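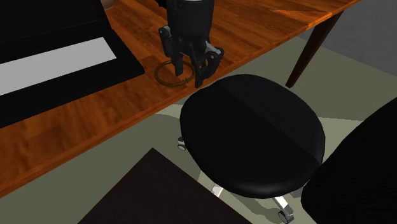 The sound check is the cheapest hour in live music, and small jazz presenters keep giving it away. A typical night in a converted hall goes like this. Doors are advertised for seven, the band arrives at five-thirty, the piano tuner is still working at six, and the quartet gets 15 minutes to set levels for a room none of them has played before. The first two tunes of the concert then serve as the real check, in front of people who paid for them.

I mixed shows for six seasons, most of them at Florkwood, a former feed store with 100 seats and a concrete floor. The room has a strong buildup in the low mids. An upright bass through the house system will hum on the open A string unless the channel is cut there, and the cut has to be made with the drummer playing, at the volume the drummer will use that night. Fifteen minutes does not cover it.

The usual answer is more equipment. Iltden bought a new digital console last year and the bass is still a blur past the fifth row. A console stores settings. It can't know that tonight's pianist wants the lid on the short stick, or that the singer holds the microphone at her collarbone.

My second complaint is level. A hall for 1,000 people needs full amplification for a jazz group. A hall for 100 needs very little: a vocal microphone, a small amount of bass, perhaps a touch of piano if the drummer is heavy. Drums should stay out of the system entirely. I have measured peaks of over 100 decibels at the front row of a trio date at Cundevia, with brushes on the snare. The musicians asked for none of it. The engineer had a full rock setup on hand and used all of it.

Presenters should write a sound check of one hour into the contract, with the piano tuned before it starts. They should pay the engineer for that hour. If the budget will not stretch, drop the printed programs. Zuzanna Tokarz played a solo set at Tennant in January with no amplification at all, and every note carried to the back wall.

Comments

bassclef58
The open A thing is real. I carry a foam block for under the bridge and it helps some.

Marjorie T.
Please don't drop the programs. I keep mine.

rdh
One hour is fine on paper. Who gets the band there by four when they drove from another state that morning?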